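Care of a Colored Work Table Top
Workshop notes, compiled by Morena Lombardi 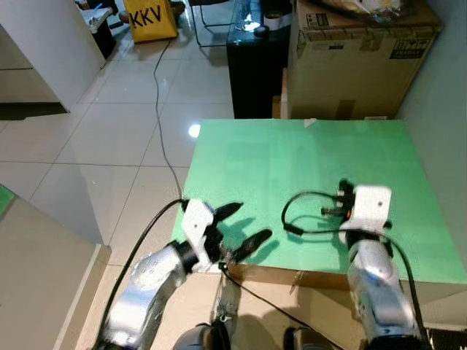

Scope

These notes cover smooth, painted or coated table tops in light colors, used for bench work and set against a wall. They apply to routine cleaning, removal of smudges, lighting, and the floor next to the table. Oiled wood and natural stone need different treatment and are left out.

Light greens and other pale shades are common on work tables because small dark parts show up well against them. The same property makes every rub mark visible. Most marks collect along the near edge, where sleeves, belts and tool handles touch the surface. Inspect that edge first.

Routine cleaning

1. Remove everything from the surface, including mats and trays.
2. Sweep loose grit off with a soft brush. Work toward the open side, never toward the wall.
3. Mix 2 teaspoons of mild dish soap into 1000 ml of lukewarm water.
4. Dampen a microfiber cloth and wring it until it no longer drips.
5. Wipe in straight, overlapping passes parallel to the long side.
6. Repeat with a second cloth and plain water. Soap left on the surface dries to a film that holds dust.
7. Dry with a clean towel, finishing at the edges.

Do not pour or spray liquid directly on the top. If the base is cardboard, fiberboard or any other absorbent material, runoff at the edge will swell it, and the swelling does not go down fully on drying. Spray the cloth.

Gray smudges

Gray marks on a pale edge are usually transfer from rubber, aluminum or graphite. Treat them in the order below and stop as soon as the mark lifts.

Dry white eraser. Short strokes in one direction. Effective on graphite and most rubber.

Damp cloth with a drop of undiluted dish soap. Leave for two minutes, wipe, rinse.

Isopropyl alcohol on a cotton pad. Test under the overhang or at a back corner first. Some paints soften within seconds, and color on the pad means the finish is dissolving.

Melamine sponges remove nearly everything, including gloss. Solomiia Stelmakh tried one on a satin-painted top at the Kravets workshop and left a dull oval that still shows under side light. Keep them for surfaces due for repainting.

Chips and pale spots

A light spot near the far edge may be residue or a chip. Draw a fingernail across it. A raised spot is residue and can be softened with a warm damp cloth held in place for a few minutes. A spot with a depression is a chip.

Fill shallow chips with matching touch-up paint, applied with a toothpick in thin coats. Let each coat dry for the time stated on the can. Deeper chips take a fine surface filler first, sanded level with 400-grit paper before painting. Mask around the spot with low-tack tape.

Cables at the table

Leave enough slack for the full range of movement of whatever is plugged in, then secure the remainder. A loop that drags across the top picks up grit and scratches the finish in an arc. Cables that hang down the front should end well above shoe height. Hook-and-loop ties are preferable to nylon zip ties, which have to be cut off and leave sharp ends.

Light

Overhead light alone puts the shadow of the hand or tool directly on the work. Add a second lamp at the side opposite the working hand, low enough to fill the shadow and outside the line of sight. Matte tops tolerate a bright lamp. On glossy ones, use a diffuser.

Glossy tile next to the table

Reflections of ceiling fixtures are useful for checking the floor. Stand so that the reflection falls on the area in question; film and streaks show as haze in the bright patch. Mop with plain hot water, or with a neutral cleaner at the dilution on the label, and dry with a flat microfiber pad. Gray grout hides dirt well, so brush the joints once a month with a stiff nylon brush whether or not they look soiled.

Metal filings and screws must be swept up before mopping. One screw under the pad will score the glaze.

Checked by Marta Stasiv. Last revised in June.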